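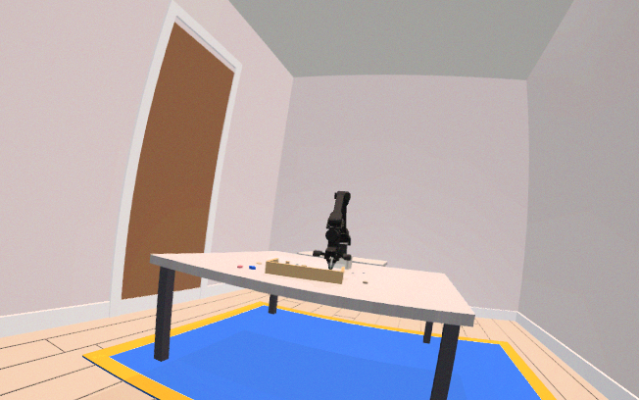 I went to the Skuvia open day in June mostly because the Winon ferry stops right outside and admission was free. The flyer promised "the workshop of tomorrow." I have been promised that workshop before.

You sign in, get a sticker, and wait in a hallway with bad coffee until your group is called. Ours was called 60 minutes late. Then it was a talk about Zakby, their control software, with a slide saying it had completed 2918 practice tasks. I asked how many of those were on a real arm. The answer was long and friendly, and the number at the end of it was 5. Everything else had been done in simulation.

The simulator got most of the visit. They had it up on a big screen: one black arm at a table, a shallow wooden tray, a few small pieces lying loose on either side of it. Sorting small parts is dull work, and I can see why a shop would want to hand it off. But a room with bare walls and hardly anything in it is a kind place to learn. I asked about dust, bad light, a part that comes in bent. They said they vary things like that "to some extent" and moved on to the next question.

The real arm was downstairs, behind a rope. It picked up a washer, put it in a bin, and did it again — slowly, with a person standing by the stop button the whole time. It dropped two while I watched. A kid next to me asked if it was broken.

The best part was the Bech stand near the exit, where they let you steer a little arm by hand with a pair of handles. I was terrible at it and came away with more respect for the people who do this all day.

Around 100 visitors when I left, and the line for the handles was longer than the one for the talk. Parking is in the back lot, and bring a sandwich, as the cafeteria closes at two.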